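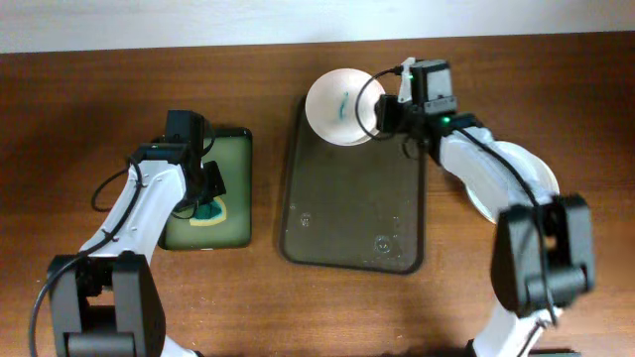
About Karaki

Hi, I'm Mireille Mansour, and I run Karaki, a little dish-care school that began at my own sink (a very small sink, with a very bad tap). I teach people how to wash up properly and look after the plates and bowls they already own. Yes, there are classes for that! We opened one March with a single Monday group, and we've now had 330 people through the door.

I love the ordinary stuff best: white bowls, trays, a sponge, a wooden table to work on. Sauce that has sat in a bowl overnight is my favorite subject, and I can talk about it for a whole evening if you let me. Miklós Fülöp teaches the morning class and is much stricter than I am about rinsing.
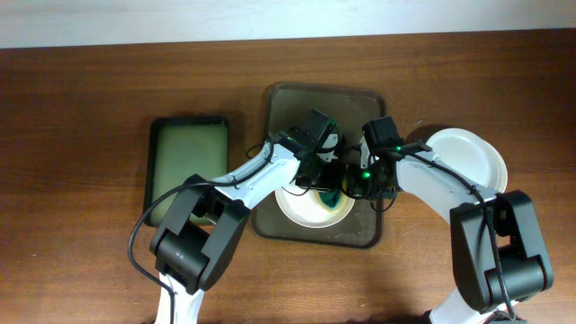 White bowl and green sponge, with the plates stacked alongside.

We keep groups small so everybody gets a spot at the table, and you're welcome to bring that one bowl from home you've given up on. Majdi Kassab looks after our lending shelf, almost 200 pieces now, and he'll happily send you home with a tray to try out.

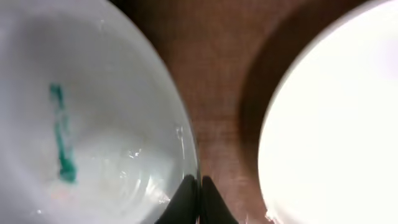 Come and visit

Drop in any Monday after 5 p.m. and ask for me or Majdi. There's no need to book for your first evening, just wear sleeves you can roll up! If you'd like a class for your office or your kids' school, leave a note at the front desk and Khanyisile Masilela will call you back to set a time.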